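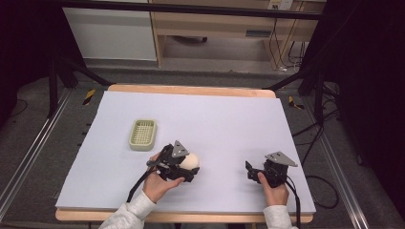

Fledthorpe Gripper Comparison

The Fledthorpe Gripper Comparison is a series of tests of hand-held grippers, carried out in the town of Cadport. It was started in January by the engineer Da-eun Sun. The purpose is to compare grippers which a person holds in the hands before the same fingers are mounted on a robot arm.

Method

The operator works at a table with two grippers, one for each hand. In the basic task, a small round object must be picked up and put in a shallow basket. The object is not fixed, so it rolls away easily if the fingers close unevenly. Each attempt is marked as complete, dropped or stopped. An attempt is stopped when a cable pulls on the hand. In the second task, the object is passed from one gripper to the other above the board.

Grippers tested

Two designs were compared, the Lacroix and the Skadirthorpe. The Lacroix has the wider opening and is easier to bring over a ball, but its handle turns a little in the hand. The Skadirthorpe closes more slowly and holds small objects better. Both are used with a cable, and operators of both designs complained of its weight on the wrist.

Results

The first report, dated 25/08/2025, covers 809 attempts by four operators. The Skadirthorpe had fewer drops in the basic task. In the passing task the difference was small, and Sun wrote that the training of the operator had more influence on it than the shape of the fingers. Soft objects were not included. A test with the fingers mounted on an arm is planned.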